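Intro to Legislatures, handout 7
Liis Mets, 16 December 2022

Boycotts, walkouts, quorum

Read before section. Bring the Plirnness packet, the printed one.

Terms first
Boycott = member stays away from a sitting or ceremony, usually says so ahead of time.
Walkout = shows up, then leaves. Cameras like it more.
Quorum break = leaving (or never coming) so the body can't legally vote. Different animal, don't mix these up on the paper, half of you did last time.

Case: Grikbridge council
10 seats, quorum is six. In March 5 members skipped the swearing-in of the new mayor, Vieira. Ceremony went ahead anyway, oath needs no quorum. Next meeting, same five out again, and the budget vote died. One more seat empty or full changes nothing for the first event, everything for the second. Check the math yourself.

Who pays for it?
- Vieira won by 1,414 votes. Skippers said thin mandate. Weak argument? Discuss.
- about 200 people at the protest outside, local paper gave it more space then the oath
- three of the five were from safe wards

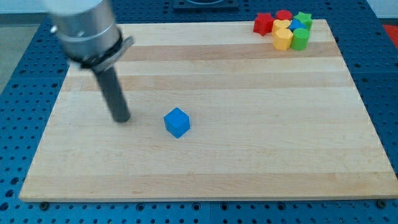
Reading time: 4 min

Tenamov chapter, skim only. His claim: staying away works as a signal to your own voters, rarely moves the other side. Look at how he picks cases, all of them are from upper chambers. Problem?

For section: one page, pick a boycott, say which of the three terms fits and why. Name the quorum rule and wher you found it. No late ones please, grades are due.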